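大型モールでの買い出しを一日で終わらせる私のやり方

モールに行くと、なぜか肝心なものを買い忘れて帰ってくる私です。服を見て、雑貨を見て、フードコートで甘いものを食べて、家に着いてから「あ、母へのプレゼント!」となる。これを何年も繰り返してようやく自分なりの手順ができてきたので、書いておきますね。うちから車で行けるBirauモールを例にしますが、広いモールならだいたい同じように使えると思います。

用意するもの
・大きめの折りたたみバッグ 2枚
・紙のメモとペン
・500円玉(コインロッカー用)
・歩き慣れた靴

手順1 前の晩に「人」でリストを作る
最初は「マフラー、マグカップ、入浴剤」と品物で書いていたんですが、これだと売り場で迷うんですよね。今は渡す相手の名前を左に書いて、右に候補を3つまで。候補が全部だめだったら、その人の分はネットで買うと決めてしまいます。売り場で粘りはじめると、午前中が丸ごと消えます(経験者は語る)。

手順2 フロアマップに丸をつける
公式サイトの地図を印刷して、行く店だけに丸をつけます。丸と丸を線でつないで、同じ階は一気に回る。エスカレーターの場所も書き込んでおくとラクです。スマホの地図でもいいんですけど、両手に袋を下げて画面を拡大するのって、地味にイライラしませんか?
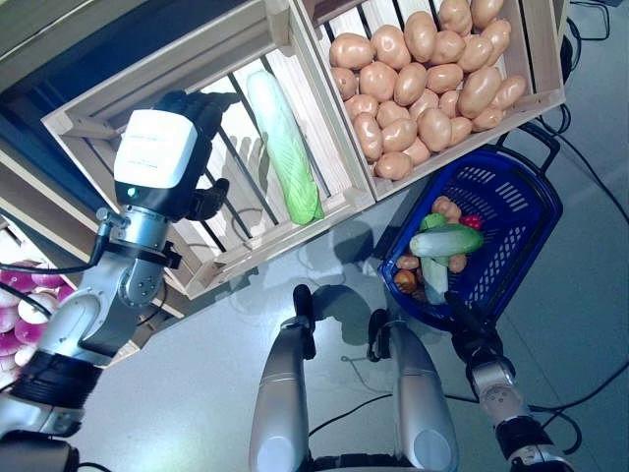
手順3 重いものと食品は最後に回す
順番は「軽いもの→割れもの→重いもの→食品」。私は以前、入ってすぐのGreltskaで鍋のセットを買ってしまい、そのあとの時間ずっと腕がしびれていました。セールの札を見ると冷静でいられない性格なので、今は鍋の店には帰り際にしか近寄りません。食品も同じで、とくに葉先のある長い野菜は袋から飛び出すし、上に何も乗せられないしで、早く買うと本当に持て余します。木箱に並べて売っているような売り場だとつい手が伸びるんですが、ぐっとがまん。晩ごはんの材料は駐車場に向かう直前で十分間に合います。

手順4 ロッカーは中央より端を狙う
中央入口のロッカーは、昼にはまず埋まっています。私が使うのは映画館側の奥。少し歩くけれど、空いていることが多いです。午前の荷物を一度ここに入れて、メモにロッカー番号を書いておきます。番号を忘れて端から鍵を試したことがあるので、ここは真剣に書いてます。

手順5 昼は11時に食べる
早すぎる?いえいえ、これがいちばん効きます!席はすぐ取れるし、みんなが並んでいる時間に店のほうがすくので、レジもラッピングもすいすい進みます。私はたいていGbehoのスープセット。パンのおかわりができるのがうれしくて、ほかの店をなかなか開拓できません。

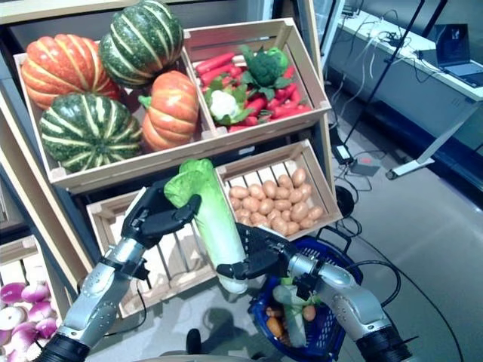
昼の時間については、先に読んでくれたLeire Quintanaから、子ども連れだとその時間にはまだお腹がすかないので、おやつを持っていって昼を遅らせるほうが楽だった、という感想が届きました。なるほど、確かに。混む時間さえ外せばいいので、早めでも遅めでも、ご家族のペースで決めてください。

手順6 ラッピングはまとめて頼む
店ごとに包んでもらうと、待ち時間が積み重なってけっこうつらいです。Birauモールには2階に有料のラッピングカウンターがあるので、私は他店の品もここに持ち込んでいます。頼むときは、付箋に相手の名前を書いて箱に貼っておくこと。同じ紙で包まれた箱が並ぶと、どれが誰の分だか全然わからなくなります。レシートも付箋と一緒に封筒へ入れておくと、サイズ交換のときに慌てません。

手順7 帰る前にベンチで答え合わせ
出口に向かう前に座って、リストと袋の中身を照らし合わせます。買えたものには線を引いて、残った人の分は「ネット」か「次回」と書く。私はここで毎回のように自分用の靴下が増えているのに気づきます。Cisettiの靴下、レジ横に置いてあるのはずるいと思うんですよ……。

駐車券の割引は、買い物のレシートをサービスカウンターに出すと受けられます。飲食のレシートは対象外の店もあるので、捨てずに全部持っていって、窓口で聞いてみてくださいね。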